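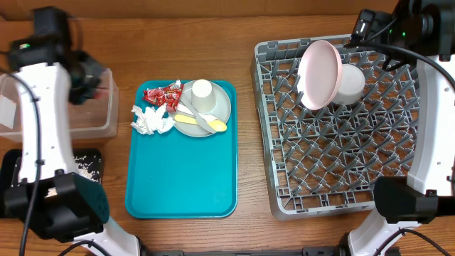
Clearing bench, left gripper over the bin, rack on the right.

Home Topics Tags Unanswered New post Log in

Left arm goes limp over the bin, no fault shown, light still green

posted July 9, 2023 by slowjoint
tags: two-arm, gripper, cable, safety, Groreck

Quick one, hopefully. Two arm setup on a table, clearing trays. Left arm takes the rubbish off the tray and puts it in the clear bin top left, right arm does the rack. Arms are on a Gruvholm base rail, controller is a Groreck, task software is Yazzie. Been fine since February, nearly 1000 trays through it.

Now the left arm lets go. Not just the gripper, the whole thing sags. Happens when its reached right out to the bin. Wrist drops first, then the elbow comes down after it, then about when you've got your hand halfway to the stop button it wakes up and snaps back to where it thinks it should be. Hard. Last time it caught the rim of the bin on the way up and sent it across the table, wrappers and rice everywhere. Nearly had my knuckles too and thats the bit I don't like.

Things I know:

- light on the gripper unit stays green all the way through
- Yazzie log says nothing, just a gap, then carries on as if it's on the same step
- Groreck log has code 838 on the left side each time, the manual calls it "bus timeout, recovered" and leaves it at that
- right arm never does it
- doesn't do it over the tray. Picks up napkins, cups, spoons all day there, no bother
- does it more with the wrist turned over to tip something out

Tried: restarting everything (obviously). New power supply. Lowered the speed, it sags more slowly, great. Swapped the bin for a lower one so it doesn't have to lift so high and got a good afternoon out of that, then it was back.

There's a setting in Groreck for the bus timeout, it's 200 ms as shipped. Thinking of putting it up so it rides through whatever the gap is. Is that daft? Want it working again by the end of the week, we've got people comming to see it.

Also if anybody knows how to stop the snap back. Would rather it just stayed down.

cornerbracket

Yes it's daft, sorry. Don't touch the timeout. All that does is give the arm longer to carry on with the last thing it was told before anything notices. You'd get fewer 838s in the log and a worse bang when it does go.

It's the cable. Nearly sure. Look at where yours goes, from the gripper unit, down the outside of the arm, past the base and off the bottom. When the arm reaches out and the wrist turns, that loop is what has to give, and if it hasn't got enough slack it pulls on the plug instead. Over the tray there's plenty of slack so no problem. Over the bin, wrist over, tight. Fits everything you said, and the lower bin helping for an afternoon fits as well.

Green light means the unit has power. It doesn't mean it's talking to anything. Power and data are separate cores in the same cable and you can lose one and keep the other. Had that on ours, went round in circles with it because of that stupid light.

To check:

Power off. Properly off, at the wall. Hold the arm up first or it will come down on your plates.
Move it by hand out to the bin position, turn the wrist over, look at the plug at both ends. If the cable is straight where it goes in, or the plug is leaning, there you are.
Put it back over the tray. Power on, brakes on, nobody near it. Push the cable gently near the wrist plug with something long and wooden, watch the Groreck log. If you get 838 you've found it. If not do the same at the base end.

Then new cable, longer. Don't just re-seat the old one, the cores will be half gone by now and it'll come back when your visitors are there. Tie it at the elbow so the pull lands on the tie and leave a decent loop at the wrist. Then run it out to the bin by hand again BEFORE you switch on and check the loop doesn't hook on the bin rim. Ours did. Different story.

For the snap back — in Groreck under recovery there's "resume after bus loss". Turn it off. It then stays stopped until you clear it yourself. It'll still sag unless your arms have brakes on every joint, ours only have them on the lower ones, so the wrist flops whatever you do. But it won't leap back up at you.

And hands out of there while it's powered. I know everyone reaches in to rescue a spoon. Don't.

mugshelf

could be software?? we had something like this with Yazzie where it lost the arm and it was an old version. updated and it went away. worth a go before you start buying cables, its free

also is the bin see through, ours was and the camera got in a muddle with it. put tape round it

Tredness_user

Don't think it's the version, an update wouldn't care which way the wrist is turned. The bin thing is real but it's another fault altogether, you get it grabbing at nothing, the arm doesn't go limp.

Agree with the cable. One to add, check the big joint housing low down on the left arm. On the Tredness arms we've got, there's a screw terminal in behind the cover and it works loose, same symptoms, whole arm goes rather than just the wrist. You said the elbow follows the wrist down so I'd have the cover off while you're in there. Took me 3 goes to get ours back on straight, the seal wants to fold under. Don't know if yours are built the same.

slowjoint

Right. Cable. Wrist plug was leaning, could see it the minute I had the arm out by hand, and prodding it with a wooden spoon gives 838 every single time. Feel a bit thick.

Left the timeout alone. Resume after bus loss is off, and I tried it with the spoon again, arm goes down and stays down. Much happier with that even if the wrist does flop.

Had the cover off the lower joint as well, terminals all tight so wasn't that. And yes the seal folds under.

Longer cable is ordered. Not running the left side untill it's in, visitors can watch the right arm load the rack. Will post how the bin reach goes once it's fitted.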